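3.2 Household textiles and drying practice

The diary component covered 55 households in Avitholm over 10 weeks, beginning in September. Each household kept a written record of every wash load, including the program used, the number of items, and where the items were dried. After incomplete entries were removed, 3,286 loads remained for analysis. Coding followed the scheme set out by Garrido and Esteban in the pilot study, with one change: kitchen textiles were separated from bath textiles, as the two had shown different washing intervals.

Kitchen towels were the most frequently washed item in the kitchen group. Respondents tended to sort them by weave before sorting by color. Puckered and waffle weaves were often washed with bed linen, while flat weaves were placed with dishcloths and aprons. The distinction matters for the drying model in Section 4, where surface texture enters as a separate term.
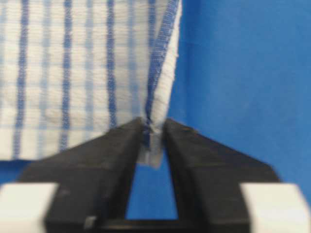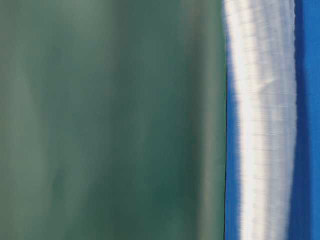
Figure 2. Surfaces. First image: white cotton towel with blue checked stripes and a crinkled texture. Second image: smooth sage-green surface.

Drying location was coded as indoor rack, outdoor line, radiator, or tumble dryer. Loads split between two locations were assigned to the one holding the larger share of items. Where the diary gave no share, the load was kept in the washing analysis and dropped from the drying analysis.

Households in the Onasitz district reported longer indoor drying times than those in Urquijo. Floor area did not account for the difference. Window-opening habits, taken from the entry questionnaire, explained part of it, and the remainder is treated as a district effect in the model. Humidity readings were available for the Urquijo homes only, so no direct comparison of room conditions was attempted. The coding sheet was closed on 10/11/2019, and diaries returned after that point were not included.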